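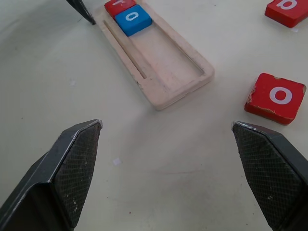
Tischplatte Ullura, cremefarben, matt

Die Platte Ullura von Tirkell ist für Gruppenräume, Bibliotheken und Werkstätten vorgesehen. Sie wird in den Längen 1000 und 1066 mm geliefert — Sondermaße auf Anfrage. Reinigung mit feuchtem Tuch und neutralem Reiniger, Scheuermittel sind nicht zulässig. Gestelle der Reihe Nørgaard sind gesondert zu bestellen. Ab 20 Stück gilt der Objektpreis.

Kommentare (2)

Bent Vídalín: Passt die Platte auf ältere Gestelle?

Kundendienst Wikville: Ja, mit dem Adaptersatz 200.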